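Robot demo open day, can kids get close and what do they show?
Posted in Days Out & Events, 2024-11-29
838 views

Treno_mum
Has anyone been to the open day at the Wynne workshop? Taking two boys, 9 and 12, older one is mad on computers. Do they let you stand near the robots or is it all behind glass? Also parking??

Lalit Bhatia
Went in May. No glass, just a line on the floor and a guy who tells you to step back. Best bit was the PC bench, the arm works on a full desktop tower with the side off. Your 12 yr old will love it. Get there early, it fills up quick.
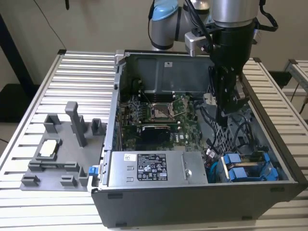 Istness newsletter, no. 176, p. 4

The tower lies on its side and the gripper comes straight down into it, in among the cables. CPU socket open and empty, processor waiting in a gray 3D-printed tray next to the case. They talk you thru each step, slow, so the little one might get bored. Ask questions tho, they like it.
Parking: field behind the building, free, muddy. Bring boots.

Nazar Horobets
Its fine for a 9 year old. Mine was more into the vending machine lol. Talk runs long, skip it and go right to the benches. Bus 453 stops outside if you dont want the field. No food on site when we went so pack sandwiches.

3 people found this helpful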